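Domestic Storage and Organisation, Unit 2
Handout: Compartment boxes for small items
Module tutor: Svenja Reuter, Skeststead
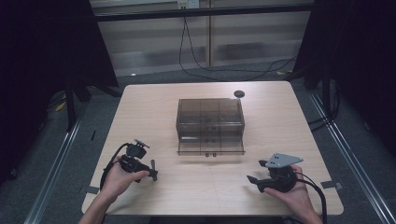

What is a divided box for?
Keeping small items of different kinds apart in one container, so that each kind can be found and put back without disturbing the others. The partitions do the sorting once it has been set up; the outer walls only set the footprint.

1. Terms used in this unit

Cell: one compartment, bounded by partitions or by a partition and an outer wall.
Grid: the full arrangement of cells. A regular grid has cells of one size, a mixed grid has two or more.
Lip: a raised or projecting edge at the front of a box. It may be fixed, or it may be the face of a drawer. Check before pulling.
Footprint: the area of table or shelf the box covers, including any drawer when open.
Dead cell: a cell whose contents have not been used since the last review.

2. Tinted and clear walls

Transparent acrylic lets the user check the contents from the side. A smoky or brown tint lowers contrast, so dark items (hair grips, black buttons, cable ends) are harder to pick out than pale ones. Put dark items in the outer cells, where there is one wall to look through. Pale items can go in the middle.

Acrylic scratches. Dust it with a damp microfibre cloth and a little washing-up liquid. Solvent cleaners and window sprays containing ammonia can craze the surface and should be kept away from it. Dry paper towel leaves fine marks, most obvious on tinted sheet.

3. Placing the box for sorting

Work on a flat table with the box in the centre and the lip towards you. Leave free space on both sides: unsorted items to the left, rejects to the right (reverse this if left-handed). A pale table top is preferred, as dropped items show up against it. Small loose objects that do not belong to the sort should go behind the box, out of the working area, or off the table.

If the box has to return to the same position each time, mark the table with short strips of low-tack tape. Remove the tape within 14 days - adhesive left longer may lift the finish on some woods.

4. Allocating cells

4.1 Empty the box completely. Sorting around existing contents gives poor results.
4.2 Group the items on the table before assigning any cell.
4.3 Give the front row to items used daily. Reach matters more than cell size here.
4.4 Assign the largest group next, splitting it over two adjoining cells if necessary.
4.5 Leave one cell empty for later additions.
4.6 Fill to no more than two thirds of the depth. Above that, items migrate over the partitions when the box is moved.

Labels are optional with transparent walls. Where several people share the box, label the outside of the lip and keep a written plan of the inner cells.

5. Worked case: the Oltwood sewing drawer

Kazue Ichikawa's survey of the Oltwood household recorded 58 loose items in a single kitchen drawer: buttons, bobbins, safety pins, press studs and two thimbles. The first sort used a regular grid and failed on bobbins, which stood higher than the partitions. The second used a mixed grid, with bobbins laid flat in the long cells at the back. Pins were moved to a lidded tin. Note that the tin took up shelf space not allowed for in the original plan (see Unit 3, footprint budgets).

6. Review

Check for dead cells in September. Contents of a dead cell go to long-term storage or are discarded, and the cell is reassigned. Record both in the log.

Exercise for next session

Choose one drawer at home. Draw its contents as a grid on squared paper, marking daily, weekly and rare use. Bring the drawing and the internal measurements of the drawer in millimetres.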